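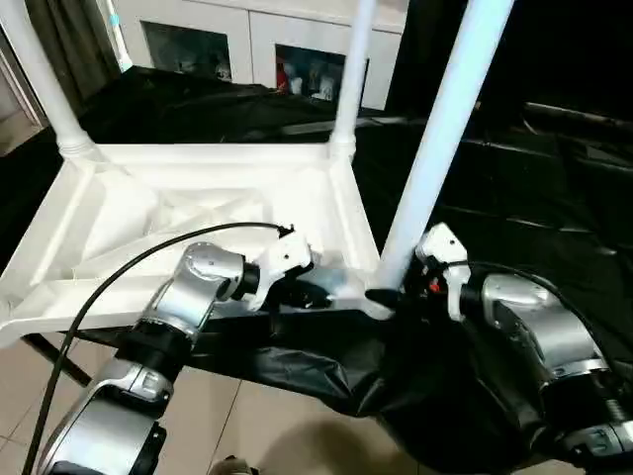 Re: [benness-garden] Seed swap tables and the tomato question

Hi all,

Catching up on the list after two weeks of ignoring it, sorry! I'm answering Hanyu's message first and then adding my own stuff underneath.

On 4/2/20 Hanyu Qin wrote:
> Has anyone started tomatoes yet? Mine went in under the
> light 19 days ago and they're all leg and no leaf. I used
> the Prulell mix from the co-op. Also, do we still want the
> swap list kept by variety, or by who has the seed? I have
> it half done both ways and I'm going cross-eyed.

Hanyu, leggy is nearly always the light. Drop it until it's a couple of inches over the tops (mine hangs on a chain from a shelf bracket, very glamorous) and run a fan on low for part of the day. When you pot them up, bury the stem right up to the first leaves. Tomatoes don't mind that one bit, they just root all along the buried part. I wouldn't blame the mix — I used the same bag for peppers and they're short and fat and happy.

For the list, please keep it by variety! I look for a bean, I don't look for a person. If you stick the name in a second column we get both anyway.

My own tally is sillier than it was in October, when I swore I'd only grow what I could eat. I have 20 kinds of tomato going and I'd happily give up half. Lots of Shojaei, the little yellow one, which did so well along my south fence that I was leaving bags of it on porches. The Trandent was a letdown: huge plants, mealy fruit, split every time it rained. I still have seed if somebody with drier soil wants to give it a go.

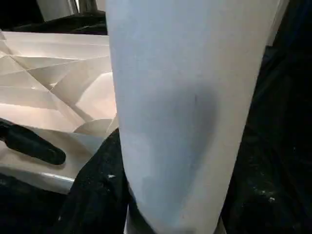

How warm does the soil need to be before beans go in?

Wait for 60 degrees a couple of inches down, checked in the morning, and a few mornings running if you can stand it. I rushed mine last spring and most of the row rotted, so I had to sow again and the second lot caught up in no time.

One more thing, squash. I'm starting mine at 225 Benness Road this year, in the cold frame by the side gate, and there's room for a few more pots if your windowsills are full. Put your name on them, please, all squash seedlings look the same to me. And if anyone has spare garlic chives, I'll trade Shojaei seedlings for a clump.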